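Homemade Descaler for Kettles and Coffee Makers: Your Questions

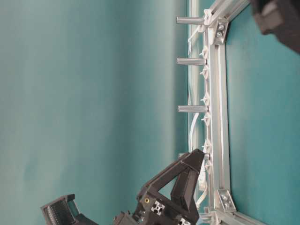 Aluminum rails and a corner bracket against a teal backdrop.

Does vinegar really work as well as store-bought descaler?
On light scale, mostly. I ran plain white vinegar and a packet of Irnitz side by side in two kettles and couldn't tell them apart after 20 minutes. On thick scale the vinegar needed a second round. The packet costs a lot more than the vinegar, so you can guess where I landed.

What about citric acid?
It's what I use now. Two tablespoons in a full kettle, bring it to a boil, let it sit, rinse twice. No smell, and a bag lasts me well into the next year.

I read that baking soda and vinegar together work better.
You read that because it fizzes. Mix them and they mostly cancel each other out. Use the vinegar alone and keep the soda for the sink.

Do magnetic descaling rings do anything?
I left the Hetwood ring in my kettle for 38 days. The scale came back on schedule. The product page has 1,829 reviews and plenty of them are glowing, so maybe their water is different from mine. I doubt it.

Will this hurt my coffee maker?
Check the manual first. Some makers say no vinegar - the worry is usually the rubber seals. My old Katlow says citric acid only.

How often should I do it?
When you see scale. The monthly schedule printed on the packet was written by people who sell packets.

Can I reuse the solution?
Once, if it's still clear. I wouldn't push it.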